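How to replace a stop/start button on a workshop machine

Quick guide this, written up because I keep getting asked. Covers the ordinary panel push buttons you get on pillar drills, bandsaws, extractors, that sort of thing. If yours is a sealed unit moulded into the casing then this won't help you much, you'll be buying the whole switch.

If the machine is hard wired and you don't know how to isolate it and prove it dead, stop reading and get an electrician. Not being funny. Same if there's a proper safety circuit with a relay, guards, interlocks etc.

What you need

Small flat screwdriver, a decent one, not the one you open paint with
Multimeter
Masking tape and a pen
Phone for photos
New button and contact block
Tray or lid for the bits
Something dark to work on — an old mat is ideal, small screws show up and don't roll off

Before you start

Unplug it. Plug in your pocket or on the bench where you can see it, not dangling behind the machine. Then press start anyway and check nothing happens. Leave it 2 minutes if there's a capacitor on the motor, and even then don't go poking at the capacitor.

Stuart Mellor taught me to do the tape labels before touching a single screw and he was right. I skipped it once on the old Yeoman bandsaw and lost an entire evening to it. Photos are good but in a photo every wire is the same grey.

Buying the right button

Measure the hole in the panel. 22mm is very common, 30mm turns up on older stuff, 16mm on small boxes. Don't measure the button face, it's always bigger than the hole.

Then the contacts. Normally open (NO) for start, normally closed (NC) for stop. Get these the wrong way round and the machine won't start, or far worse, won't stop. It's marked on the block, usually 13-14 for NO and 11-12 for NC, but check with the meter as well. Check the voltage and current rating against the old one too.

I buy from Drolon, mostly because they sell the contact blocks seperately. Sitbridge are cheaper but only do full sets. If you've a few machines alike, get a spare or two and keep them together.
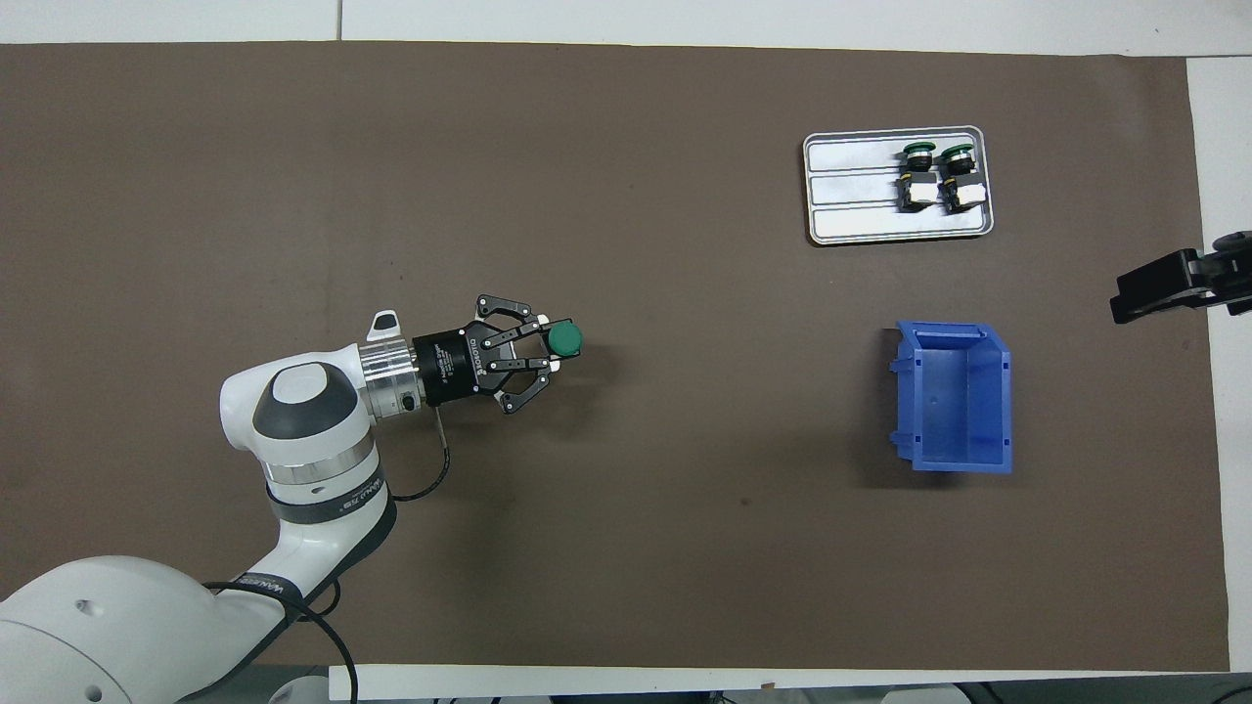 Button parts in the tray, open blue bin just below.

Taking the old one out

1. Cover off. Watch for a earth wire attached to the inside of the lid, don't yank it.

2. Photo. Another photo from the side.

3. Tape label on every wire. Write the terminal number it came off, not the colour.

4. Undo the terminals and ease the wires out. If the ends are black or crispy, cut back and strip fresh. No slack left? Then you need a new length of wire, don't stretch it.

5. Contact block off the back. Most have a little lever or a catch you push with the screwdriver. Some twist. If it's not moving you've probably not found the catch, so look again before you use force. I have broken plenty.

6. Undo the ring or locking nut and push the button out through the front. Years of sawdust will come with it. Clean round the hole with a dry brush.

Testing before you fit

Do this on the bench, not in the panel. Meter on continuity, probes on the two terminals. NO block should be silent, then beep when pressed. NC the other way about.

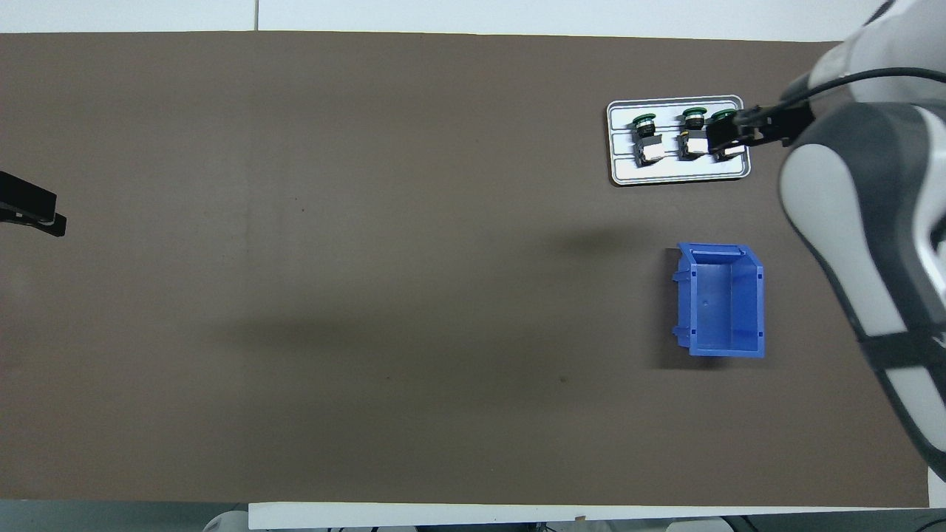 Press it 15 times or so on the meter, not just the once. A dodgy contact will often pass the first go and then start missing. If it crackles in and out, send it back. I had a Cellholm one do exactly this in March, brand new out of the bag, and they swapped it no bother.

Fitting the new one

Seal on first, under the head, from the front side. People leave it in the bag. Without it the dust gets straight in and you'll be doing this again by next winter.

Line up the notch if there is one. Nut on hand tight, then a bit more. Plastic threads strip very easily.

Clip the block on and give it a tug. Wires back in by the numbers on your tape. Copper goes under the clamp, insulation doesn't, no whiskers sticking out. Tug each one as well.

Check your photos. Tape off, cover on, earth wire back on the lid if you took it off.

First power up

Nothing in the chuck, blade guard shut, hands clear. Plug in. It should not start by itself — if it does, unplug straight away and go back to your photos. Start. Stop. Start again, let it get up to speed, stop. Do it a few times.

Trips the breaker? Unplug and look for a stray strand or a wire nipped under the cover. Only runs while you hold start in? The latching side isn't made, usually one wire on the wrong terminal.

Old button in the scrap bin, not back in the drawer.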